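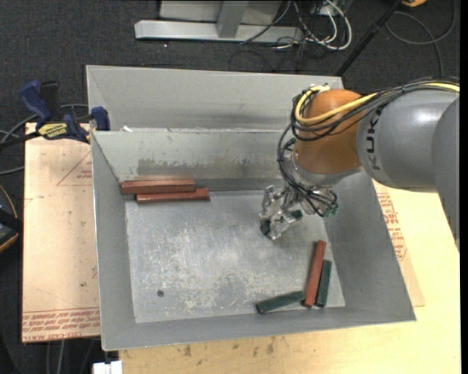
From: Ghislain Kennedy
To: wearables list
Date: 24 November 2019
Subject: Re: Coat hem lights resetting when I sit down

Evangelia Xenos wrote:

> I finished the coat with the lit hem in October and wore it to two
> evening events. It has 68 addressable LEDs sewn in a single run,
> starting at the left front edge and going all the way around. The
> controller and the battery pack are in the inside breast pocket.
> Standing and walking it is fine. When I sit down the whole strip
> goes white for a moment and then the pattern starts over from the
> beginning. Sometimes only the far end goes pinkish and stays like
> that until I get up. I used conductive thread for power and ground
> from the pocket to the hem, three strands each, and regular wire
> for data. Battery is a 4 cell AA holder with rechargeables. I have
> already reflashed the board twice. Is the board bad?
>
> Evangelia

Evangelia,

I don't think the board is bad. The pattern starting over means the controller is rebooting, and the pink at the far end is what you get when the voltage drops and the blue and green go dim before the red does. Both of those point at the power lines.

Conductive thread is fine for a switch or for one or two small LEDs. It is a poor choice for feeding a strip. Three strands in parallel helps, but from a breast pocket to a hem is a long way, and every place where the thread is only knotted or pressed against a pad adds more resistance. When you sit, the fabric folds and those contacts shift.

Before you take anything apart, put a meter on the first pixel, between power and ground, with the pattern running. Then sit down and watch the reading. Do the same at the last pixel. If the first one is already low, the trouble is between the pocket and the hem. If the first one holds and the last one sags, it is the strip itself.

What I would do:

Replace the thread with silicone-covered stranded wire for power and ground. It bends well and you can hide it in the side seam. Leave a loose loop at the waist so that it isn't pulled tight when you sit.

Feed the strip from both ends. Your run starts and finishes at the front opening, so the second pair of wires can come down the right front edge.

Put a capacitor across power and ground at the start of the strip. Mind the polarity, and cover the legs with heat shrink so they don't poke through the lining.

Turn the brightness down in the code. Full white on all of them at once is a lot to ask of AA cells. I run mine at a quarter and in a dark room people still tell me it's too bright.

Also check the battery holder. The spring kind can lose contact for an instant when it gets squeezed, and a breast pocket gets squeezed when you lean forward. Wrap a wide rubber band around it and try again. If that cures the resets, you may only have the pink end left to fix.

Lise Grewal had something close to this with her cape last winter. Hers was a cracked solder joint on the data line, right where the strip was stitched down too firmly. She got random colors, though - never a clean restart - so I would look at power first.

One more thing. If you do open the hem, take the tension off the strip while you are in there. Tack it every few inches with a loose stitch over the strip, between the pixels, and let it slide a little. Edileuza Rocha posted a good drawing of that stitch, and it should be in the archive under "channel or tack".

Let us know what the meter says, both readings please, standing and sitting.

Ghislain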